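**Bendgate Opens a Repair Counter for Computers Everyone Else Has Given Up On**

Sunday, December 13, 2020

Bendgate, the neighborhood repair shop best known for fixing toasters their owners were too fond of to replace, will now take in desktop computers. The new service is called Cilla, after the founder's first PC, a machine that took 40 minutes to start and was forgiven every time.

Cilla works on a simple plan. You bring in the old tower. A technician opens it, looks it over, and tells you in plain words what can be done. If the answer is "very little," you will hear that too, along with directions to the recycling point. There is no charge for the bad news.

The shop ran a trial in November on Delto Street, with a handwritten sign and no advertising to speak of. It took in 200 computers. Many needed a cleaning and a new drive. A few needed only to be plugged in, and the shop has agreed not to release names.

"People keep these things under the desk for ten years and then apologize for the dust," said Kalevi Laaksonen, founder of Bendgate. "I would be more worried if there were no dust. It would mean they had been opening it." 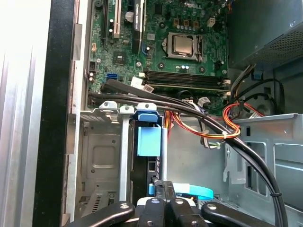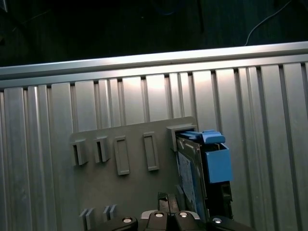 Eero Tuominen takes a cooler view of the whole business and told the shop that most households would be better off with one decent used laptop than with a revived tower the size of a nightstand. He also said he would be bringing his in on Tuesday.

Bendgate does not claim that every old computer deserves saving. Some were slow when they were new. The shop's position is that the owner should get to decide, with a written estimate in hand, and that "it's old" is a birthday — it is hardly a diagnosis.

Repairs at the Cilla counter are capped at $300, parts included. Anything that would cost more is sent home with a polite note. Customers who want their files moved to another machine can have that done at the same visit, though the shop asks that they first delete the things they would prefer a stranger not see. This request comes from experience.

Spare parts will come from Suominen, a family-run parts dealer with 2,000 used components on its shelves and a catalog that is, by its own admission, mostly in one person's head. Suominen will also buy working parts from machines that are beyond repair, with the money going to the owner.

The counter opens to the public next week, mornings only. No appointment is needed. Please leave the monitor at home, and the printer as well. Bendgate does not fix printers and will not be discussing why.

Press questions may be left at the Bendgate counter during opening hours.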